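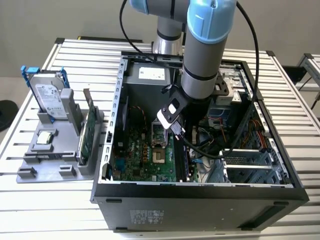

Week 6 — exposure and metering, short version. Full slides go up Thursday, this is just what I got through plus the bit I skipped at the end.

## Where we left off

Everyone's fine with the triangle now. Moving on. Meter reads the world as mid-grey, doesn't know what it's pointed at. White wall comes out grey. Black coat comes out grey. You have to correct it.

- bright subject (snow, sand, a wedding dress) — add light, +1 to +2
- dark subject — take it away, -1 or so
- mixed — spot meter on the thing you care about and forget the rest

## Metering modes

**Matrix / evaluative.** Good enough most of the time. Gets fooled by strong backlight.

**Centre-weighted.** Older, predictable. I still use it for portraits, habit mostly.

**Spot.** Tiny area. Read the cheek, not the collar. Lock it, recompose, shoot. Several of you forgot to lock it last week and it shows in the contact sheets.

## Histogram

Look at this, not the screen. Screen brightness changes with the room and your eyes adjust to it anyway. Piled up hard against the right = clipped highlights, gone, no slider brings them back. Check the colour channels seperately if there's a strong red or blue, one can clip while the combined graph looks ok.

## Set work: the Plevov pictures

Look through the Josine folder on the shared drive, 266 frames, all harbour at Plevov, same morning. Pick 2 you think are exposed wrong on purpose and say why it works. Half a page. Don't write about composition, thats week 8.

## Practical

Primwood hall, usual time. Bring:

- camera, charged
- grey card (Zervas sell them at the counter if you lost yours)
- tripod if you own one, otherwise share

Shoot the same still life in all three modes, then bracket it a full stop either side. Keep ISO fixed. Hand in raw files, unedited — I do check.

## Bit I skipped

Reciprocity failure. Film people only. Past a second or so the film slows down and the meter time is too short. A metered 40 seconds can need well over a minute depending on the stock, so read the data sheet. Digital lot can ignore this, it won't be in the test.

Reading: chapter 5, skip the flash section for now.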